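How to Catch Up on a Reality Dating Show Before the Reunion

Start with the reunion date and count back. Hendedis has six full episodes of Birnby Hearts, and each runs 50 minutes without ads.

Watch the premiere and the finale in full. For the rest, use the recaps -- they cover the breakups. 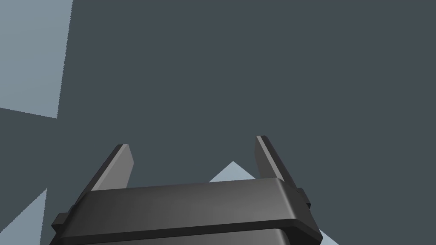
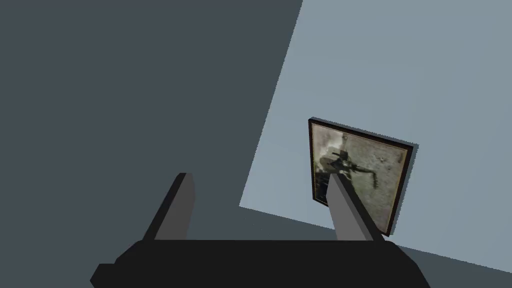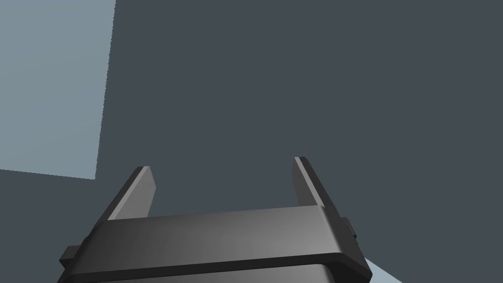 Ross Aitken wrote in to say he would add the second episode, as the fight over the move to Cedska makes no sense without it.

Turn off autoplay previews before you begin.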